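Chapter 6
Folding and Stacking

In this chapter you will learn to:
fold a bath towel in thirds and a hand towel in halves
build a stack that stays up
decide what deserves folding at all

Key words: selvedge, fold line, face edge, pile, nap

The towel is the simplest thing in the linen cupboard. It has four corners, no sleeves and no opinions. A fitted sheet, which we have put off until Chapter 9 out of kindness to everyone, has elastic and a grudge. It is therefore a little embarrassing how many of us reach adulthood folding towels in whatever way gets them off the bed fastest, and then wonder why the cupboard door won't shut.

Most households have one correct way to fold a towel and at least two people who know what it is. These ways are rarely the same. The Palora guesthouse, whose laundry we return to in the case study at the end of this chapter, gets through 1000 towels in August and cannot afford the argument. Its rule is pinned above the sorting table: long sides in, ends to the middle, fold again, face edge out. New staff are shown it once and corrected for a fortnight.
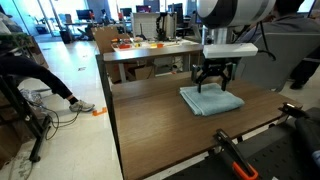
The face edge is the smooth, rounded fold that looks outwards from the shelf. Behind it hide the hems, the label and any small lapses of concentration. Turn a badly folded towel so that its face edge is at the front and it will pass for a good one until somebody needs it. Hotels have known this for years.

You will need a flat surface wider than the towel. A table is best. A bed will do, but it sags, and a sagging surface gives you a crooked fold line that you will then blame on the towel. Smooth the cloth with the flat of your hand before each fold, working from the centre outwards, and press lightly when you have finished. Pressing hard flattens the pile and gains you very little shelf.

Before you start

Find 2 towels of the same size. Fold the first as you normally would and put it to one side. Fold the second by the Palora rule. Lay one on top of the other and measure the difference in height and width. Write both figures in your workbook, and keep the first towel as it is for Activity 6.2, however much it bothers you.

6.1 Finding the fold line

Lay the towel flat with the label facing up and one short end towards you.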